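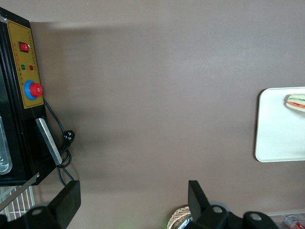

Brilomville Shorts Catalog – data card

6 min read

The Brilomville Shorts Catalog lists 200 experimental short films, with a synopsis, credits and mood tags for each. Before you use it for anything, please understand how weak the mood tags are. People who tag experimental film will find meaning in whatever holds still long enough. Take the brown tabletop in the picture at the top of this page, with a black appliance at the left, a red switch on it and a big stretch of bare surface in the middle. Put a low drone behind that for six minutes and half of our taggers would have marked it "solitude" and the other half "industry versus nature." I would have picked "solitude" myself, and I can't defend it.

What the catalog contains

One row per film, in a single CSV file. There are no video files, no stills and no links to video files. Most of the films were never digitized well, and the ones that were belong to people who didn't agree to give them away. If you came here hoping to train something on moving pictures, you want a different dataset.

The fields are:

title – as written on the can, tape or disc, spelling mistakes included
maker – as credited; blank where the film has no credits
year – see the warning below
format – 8mm, 16mm, video or unknown
synopsis – up to 200 words, taken from festival paperwork where it survives
mood – one or more tags from a fixed list

Where the rows came from

Most come from entry forms sent to the Stislow short film nights, which ran for years in a town that didn't especially want them. The rest come from a box of tapes and papers kept by the Palma film club. The two sources overlap, and they disagree with each other more than you would expect from people describing the same film. When they disagreed, we kept the Stislow version. I argued for keeping both and lost. The Palma versions are in the file called leftovers.csv, which isn't documented and has its columns in a different order.

About the years

Don't trust them. A maker filling in an entry form had a good reason to call an old film new, and the festival had no reason to check. Nine films carry a year that falls before the format they were shot on was sold. We left those alone so that anyone using the catalog can see the problem. A cleaned-up year column would look more reliable and would be a guess. If your project depends on dates, such as a chart of how styles changed over time, I would drop the idea or go and find the prints.

About the synopses

Makers wrote their own, and they wrote them to get in. You will see a lot of "meditation on" and "journey into." Several synopses describe the maker's childhood and never mention the film. One describes a different film by the same person. We fixed typing errors introduced by our own scanning and left everything else as it was.

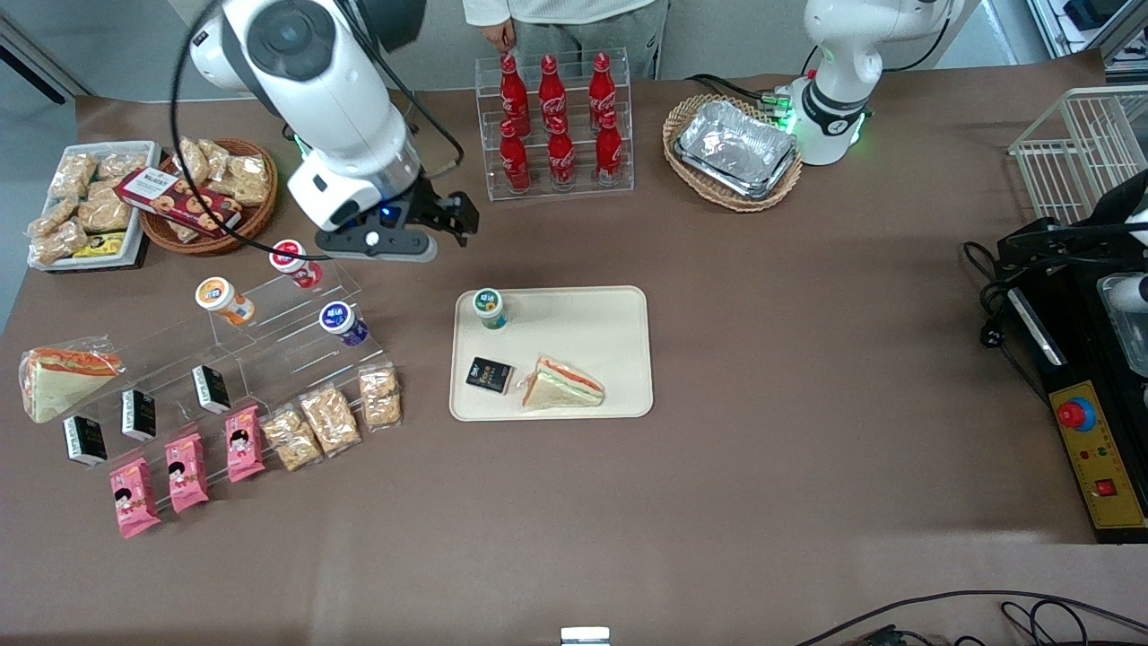

Synopses in other languages were translated by Tandum, a program we were given free use of for a while. It did fine on plain sentences and badly on everything else, and experimental filmmakers don't write many plain sentences. Translated rows are not marked. They should be. Uchenna Eze has been going back through the original forms to mark them, and until that work is merged you should assume any synopsis that reads strangely might be the program's fault or might be exactly what the maker meant.

About the mood tags

Taggers worked from the synopsis alone. I want that to be very clear, as a talk given in July cited the tags as "viewer responses." They are responses to paperwork. Each row was tagged once, by one person, so you can't compute agreement, and anyone who reports an agreement score for this catalog has made it up. The fixed list of tags was written in an afternoon and has "dreamlike" and "hypnotic" as separate entries. I have asked what the difference is and gotten several answers.

Suggested uses

Searching for a title you half remember. Studying how makers of short films described themselves to selection panels. Practicing on messy text.

Uses we'd rather not see

Recommending films to people. Predicting quality, whatever that would mean. Any claim that begins with "experimental cinema is" – the catalog covers two places and the people who happened to mail things there.

Corrections

If you made one of these films and the row is wrong, write to us and we'll change it. We won't ask for proof, which tells you something about how much weight the other rows can bear. If you want your film removed, we'll do that too, and the row number won't be reused.

Version notes

Current version dated August 9, 2020. Duplicate titles merged where the maker's name matched. Two rows that were a shopping list and a bus timetable have been taken out. A third row that looks like a weather report is a real film and stays in.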